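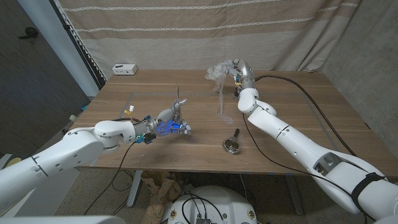 Chapter 14
Cables, Hands and the Daily Check

14.1 Scope of the chapter

The previous chapters dealt with the arm as a chain of rigid links. This one deals with what is fixed to the end of it and with the wiring that keeps it alive. The cell used throughout is the two-arm table cell at Brunside, in which each arm carries a jointed hand and works over a wooden table top. Its duties are light: small kitchen goods, thin packaging, bags and film. The loads are low, yet the cell needs more attention than a palletiser of ten times the weight. Most of that attention goes to the last joint of the arm, the hand and the cable between the hand and its supply.

The reader should already be able to home both arms, place the cell in its safe state and read the fault list. Procedures for these are given in Chapter 11.

14.2 Where faults arise

The cell log was kept by Hamish Cruickshank from the first power-up until the August overhaul. It contains 563 entries. When the entries are sorted by location, the hand and its cable account for more of them than all other parts of the cell together. Gearbox faults are rare. Faults in the base are rarer still, and those recorded were traced to connectors that had not been pushed fully home.

Three kinds of cable fault must be told apart. A pulled cable fails at the connector, usually when the arm reaches the far side of the table with too little slack. A pinched cable fails between two links or between a link and the table edge. A tired cable fails inside its jacket after many bends at the same point and shows nothing on the outside. The first two can be found by eye. The third is found by moving the cable by hand, with the drives off, while watching the signal.

Slack is set with the arm at full reach and the wrist turned to its limit. A loop of 660 mm is allowed on each arm of this cell. A longer loop will lie on the work surface and may be dragged across it, taking parts with it.

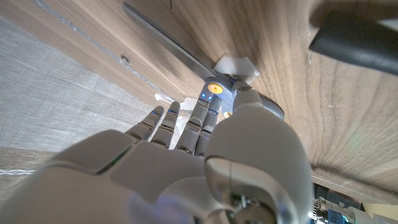
14.3 The finger check

The finger check is done at the start of each shift and after any contact with the table. The arm is brought to a low hold position with the hand open.

1. Confirm that the indicator lights on the hand are lit. A dark indicator is entered in the log even if the hand responds.
2. Close and open each finger singly at 50 per cent speed. Listen for clicking at the knuckle.
3. Move the thumb through its full range. It must not touch a finger until commanded to do so.
4. With the drives off, press each fingertip lightly sideways. Play at the tip is compared with the value on the hand's record card.
5. Look between the finger joints for scraps of film, tape or paper and remove them with plastic tweezers.

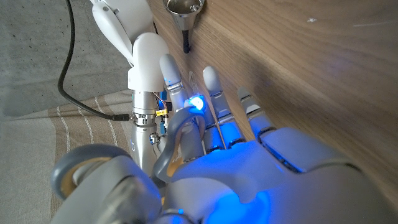

Step 5 is the one most often left out. A thread of film in a knuckle will not stop the finger, but it raises the motor current, and the grip force is then read too high. The controller lowers the force to suit, and parts are dropped. In the log such drops were at first put down to poor programming, and the grip values were raised in reply, which hid the cause for several weeks.

The wrist is examined next. The connector collar is checked by hand for looseness, and any bare wiring beside it is inspected for rubbing. Wires that have been moved to clear a joint must be tied again before the drives are enabled, with the tie placed on the side that does not turn.

14.4 Replacing a hand cable

A replacement is made with the supply isolated and the arm supported. Both ends are labelled before either is released. The wrist end is freed first, so that the weight of the cable is never carried by the wrist connector alone. The new cable is laid along the same path, fixed loosely at each clip, and tightened only after the arm has been guided by hand through its full reach.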